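Felt and fabric play food: worth it, or just more to wash?

Started by loughermum, 7th October

loughermum
I run the home corner at our playgroup in Handatthorpe and I've been given £50 to sort out the play food, which has got into a right state. I'd love to go over to soft stuff, fabric bottles and so on, and keep the toy fruit going alongside. We've got a toaster oven, a plate and a bowl, so it feels like a proper little kitchen. But will the soft things last? And how on earth do you clean them?

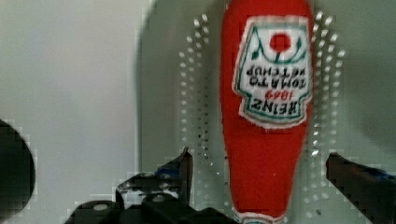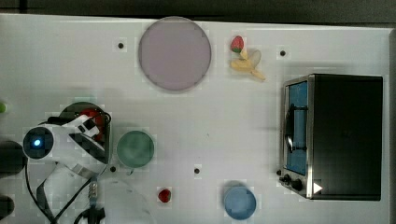
The other half of my question is how much to put out at once. I've always been a tip-the-whole-box-on-the-table sort of person and my co-leader wants it cut right down. She says two or three bits of food and some crockery is plenty, and they'll make up the rest. I think they'll be bored by snack time! Thoughts please.

grukwood_gran
Ooh, I love a soft ketchup. Ours gets more use than anything else in the kitchen, everything has ketchup on it, including the baby's feet. I'm with your co-leader, sorry. When mine had the full crate they just poured it from one side of the rug to the other and then wandered off. With only a handful of things out they started doing cafés and taking orders and charging me £135 for a banana.

PegsAndPans
Going to disagree with gran on the fabric. It looks lovely on day one and then it goes bobbly, and somebody sucks the corner of it, and somebody else has a cold. Hard plastic goes in a bowl of soapy water and you're done in five minutes. We had a felt pizza once and I ended up putting it in the bin with my eyes shut.

grukwood_gran
Pegs, you can wash it! Pillowcase, cool wash, over the radiator.

PegsAndPans
You can wash it, but do you? Every week? In March, when they've all got streaming noses?

grukwood_gran
Most weeks :)

Dilwyn Vaughan
I make fabric food for the stall at Lougher, so take this with a pinch of salt, but the two of you are probably talking about different things. Craft felt with wool in it will shrink and go hard if you get it too warm. A stuffed toy in polyester fleece is much more forgiving. Check the care label before you do anything, and if there isn't one, sponge it and don't soak it. The stuffing takes ages to dry and if it goes lumpy it never comes right. Printed labels suffer before the fabric does, so turn the pillowcase in on itself and tie it tight.

loughermum
Thank you Dilwyn, that's really useful. Do you sell sets or single bits?

Dilwyn Vaughan
Singles mostly. I'd buy two of anything popular so one can be in the wash while the other's in use. It stops the tears.

tredurero_tim
Can I put in a word for the crockery? Everyone spends the money on food and then there's one cracked saucer to serve it on. A decent big plate and a bowl each get far more play out of a strawberry than another ten strawberries would. Also please, if that toaster oven is a real one, take the plug off it. We had a real kettle in our corner for years and the flex came off before it went anywhere near the children.

PegsAndPans
Seconding Tim about the flex. And the door as well, have a good feel round the hinge for anywhere little fingers could get nipped.

loughermum
Will do both, thanks. I'm still not convinced about putting so little out. Ours are a big mixed bunch, two to nearly five, and the older ones like a lot of choice.

grukwood_gran
Then swap it over instead. Fruit one week, veg the next, bring the ketchup back by popular demand. Same box, feels new.

PegsAndPans
Now that I do agree with. Still having plastic though.

loughermum
Right, I'm going to try a fortnight of her way and see who's complaining by the end of it, me or the children. Dilwyn, I'll send you a message about the bottles.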